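December 9, 2025

Today I was the longest time in the lab since the course began in March. Our group is Rajitha, Oddur and me, and our task in Ms. Frerichs' class is called Trerkach, the name was Oddur's wish and I still do not know what it means. We must collect demonstrations of handling paper cups with the hand-held grippers. The goal for the whole class is 2000 good ones before the holidays.

In the morning my wrists were already tired. Rajitha told me that I squeeze too strongly, and that a paper cup needs only very little. She is right, but when I think about my fingers I become slow, and then Ms. Frerichs writes "hesitation" in the list. I had this word four times before lunch.
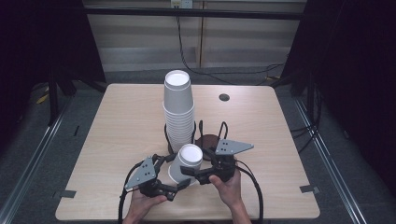
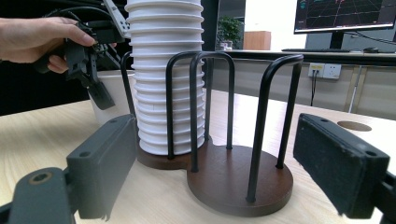
Cup task: the stack in its wire holder, first from head height, then from one of the grippers.

After lunch we looked at the numbers. The class has 3057 recordings in the folder, but many of them are from the first weeks and will be thrown out. Oddur wanted to argue about every one. I wanted to go home, but I stayed and helped him with the first 100. It was less boring than I expected, one can see very well who was nervous.

Britta Wunderlich from the other group asked if we could exchange tasks next time. They have the towels. I said I must ask Rajitha first.

I have to remember: cut my nails, bring the blue notebook, write to Ademir about the report. He has waited for my part already too long.

We use cookies to improve your reading experience. By continuing you accept our cookie policy. Accept | Settings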